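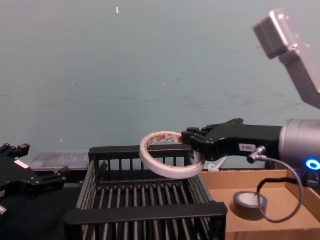

Two-arm practice cell, right gripper holding a roll of double-sided tape over the dish rack

About Surkance

Surkance sets up and looks after two-arm robot cells for small companies, labs and colleges. We started in a rented unit with one bench and one customer. We now have 21 cells under a service plan and a workshop staff of 8.

Most of our customers did not buy their robots from us. They have the arms, they have a job in mind, and they need somebody to get the cell into shape and keep it there. That is the whole of our business. We do not sell arms and we do not take a commission from anyone who does.

How we set up a cell

Every cell starts with the work surface. Henk Maes, who founded the company with Reinhold Grube, insists on a plain dark cover under the work, pulled reasonably flat and checked at the start of each shift. After that come the arms. We bolt them down, level the bases and run each joint slowly through its range with one hand near the stop button.

Cables get more time than customers expect. A gripper cable needs enough slack for the wrist to turn all the way, but a loop that hangs too low will catch on the side of a box sooner or later. We set the loop with the arm at full reach, then again with the arm folded in, and clip it only after both. Connectors are checked by hand for play. Each gripper gets a label on its side, and the same label goes in our service log, Vosomitz, so that a worn finger can be traced to the right hand.

Then we handle things. Our practice set is made up of household and packing items: rolls of tape in different widths, a dish rack, open cardboard boxes and trays. Tape rolls are good for checking a gripper.
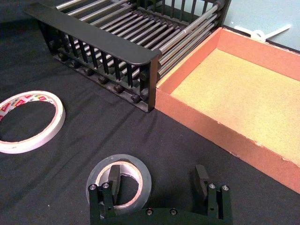

They can be picked up by the outside or by putting one finger through the hole, and the two grips load the fingers differently. A pad that sits a little crooked may do fine on a wide roll and drop a thin one. We run 35 picks on each hand before we sign off a cell, and we write down every miss.

Looking after it

A service visit covers the finger pads, the bolts at the top of each finger, the base plate screws, the cables and the wrist joints. We mark bolt heads with a paint pen after tightening if the customer allows it. Pads are looked at every 600 hours and replaced in pairs, never one at a time. The old pads stay with the customer unless they ask us to take them.

Omolara Etim runs the service schedule and is the person you will most likely speak to first. Jae-hoon Yoon does gripper repairs and calibration. Ladi Ajayi handles wiring, and also teaches our one-day operator course, which was added in March after several customers asked for it. Reinhold still goes out on installations - usually the ones with stairs.

Where we work

Our workshop is in the Osagie building, on the ground floor behind the loading bay. Visitors are welcome between 9 a.m. and 4 p.m., but please call ahead so someone can let you in. Spare pads, bolts and cables are kept on site. Larger parts come through Trirport and normally need to be ordered before a visit is booked.

If you have a cell that is giving you trouble, send us the gripper label, the hours on the arm and a short note on what it was picking up at the time.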